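Opinion | Outdoor Cooking & Patio

I bought my grill cover from an online shop called Gimby. The page said it fits "most grills up to 50 inches." My grill is smaller than this, and still the cover stops well above the wheels.

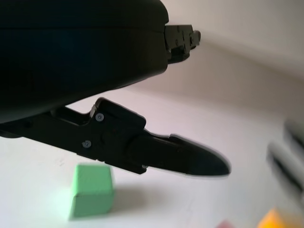
I think a shop should be obliged to write the height also, and the depth, on the first screen. In Sturnolbridge we have wind from the lake all March, and a short cover is soon a flying cover.

The price was 39 dollars. A Seler cover costs 81, and for a long time I considered this too much.

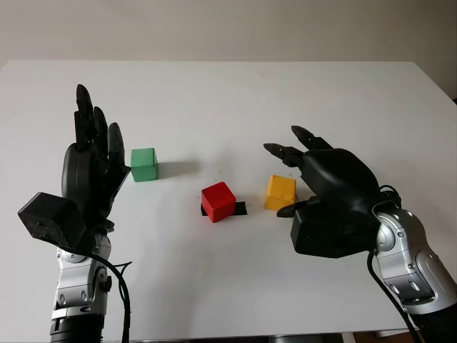 A black hand upright on a white table.

Now I have changed my opinion. Two cheap covers cost almost the same as one good cover, and with the cheap one I also dry the grill with a towel every weekend.
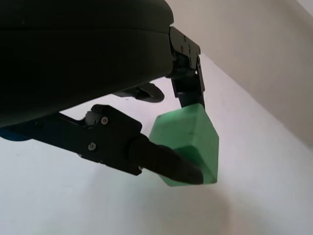
Green cube held between two gripper fingers.

Please measure your grill before you order, with the side shelves open.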